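Workshop Course: Building a Small Packing Cell
Handout 4 – Base, table, cable and first moves
Farah Shared Workshop, Plornthorpe
Prepared by Mounir Berrada, with corrections from Rasha Rawashdeh
2021-03-24

Before you start

This handout continues from the place where we stopped in Handout 3. I assume that your arm is already assembled and that you have read the safety page on the wall. If you missed the session on wiring, please ask Imad Nassar for his notes. His drawings are clearer than mine.

We work in pairs. One person moves the arm, the other person keeps one hand near the stop button and does nothing else. I know this second job is boring. Change places after each exercise.

1. Fixing the base

The base must not move in relation to the table. It sounds simple, but most of the problems in the last course came from here. A plate that moves by one millimeter at the table can become a much larger error at the gripper, and then people begin to search for the mistake in the program.

Put the mounting plate in position and mark the holes with a pencil. Drill, remove all chips from the surface, and put the plate back. Tighten the bolts by hand first, then with the wrench, going across from corner to corner. Do not finish one bolt completely before you touch the next one.

When the bolts are tight, hold the arm low, near the base, and push it gently to each side. If you feel any play, loosen everything and begin again. Do not put paper or tape under the plate to correct it.

2. The cable

Every group wants to do the cable last, and I ask you to do it now. Move the arm slowly by hand to its farthest positions, with the motors off, and watch what the cable needs. The longest path decides the length. Then add a little more for the bends.

Three places need attention:
– where the cable leaves the base
– where it passes a joint that turns more than half a circle
– where it leaves the gripper

At the gripper, the cable should hang free or be led along the arm with soft ties. A cable which is pulled tight will work for some days and then break inside, where you cannot see the damage. A cable which is too long can catch on the corner of a tray. Ekene Dauda prefers to lead it along the arm, I prefer to let it hang. Both are accepted in this course, if you can explain your choice.

3. Arranging the table

For the first exercises we use cardboard containers, for they are cheap and they forgive a collision. You need two kinds: shallow trays on the far side of the table and one deeper box on the near side. Place them inside the area that the gripper can reach with its fingers pointing down. The gripper may reach a point and still not be able to point down there, so test both.

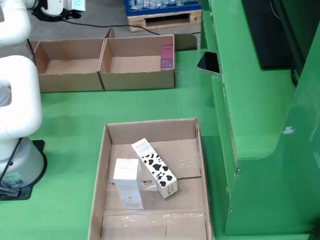
Can we use ordinary product packages for the exercises, or do we need special test blocks?

Ordinary packages are fine, and I recommend them. Choose some that are light, closed and of different shapes. Test blocks are useful for measuring repeatability, which we do in Handout 6, but they teach you little about gripping something that bends under the fingers.

Put your containers against a straight edge or mark their corners with tape on the table. If a box is pushed during an exercise, you can then return it to the same place and you do not have to teach the positions again.

4. Teaching the first positions

Open the Galtov program on the workshop computer and create a new file with your group name. Please do not work in the file of another group, even to look at something. We lost a full evening of work in this way in the first week of March.

Save these positions in this order:

HOME – arm folded, gripper high, nothing below it
ABOVE_BOX – gripper over the near box, 100 mm above its walls
PICK – fingers around the package, not yet closed
ABOVE_TRAY – the same height as ABOVE_BOX
PLACE – package just above the tray floor

The arm must always go through the ABOVE positions. Never write a direct move from PICK to PLACE. The gripper would take the shortest way and the shortest way goes through the cardboard.

Keep the speed at 23 percent until Georges Hattar or I have seen your program run. After this you may go up to 27 percent, and we stay there until the end of this handout.

5. Closing the gripper

Begin with low force. Close the fingers, lift the package a little, and wait. If it slides, put it down and add force in small steps. Write every value in the table at the back of your notebook, also the values that failed.

A package which leans is harder than one which stands. The fingers touch one edge first and turn it before they hold it. You can turn the wrist to match the angle, or you can push the package upright with a closed gripper and then pick it. Try both and compare the time.

6. Homework

a) Draw your table from above, with the distances from the center of the base to each container.
b) Describe one failed grip and what you changed after it.
c) Read pages 1 to 8 of the Hirkum gripper booklet. The part about spare fingers can be skipped.

Leave the arm in HOME and switch off the power at the wall before you go. Notebooks stay on the shelf beside the door.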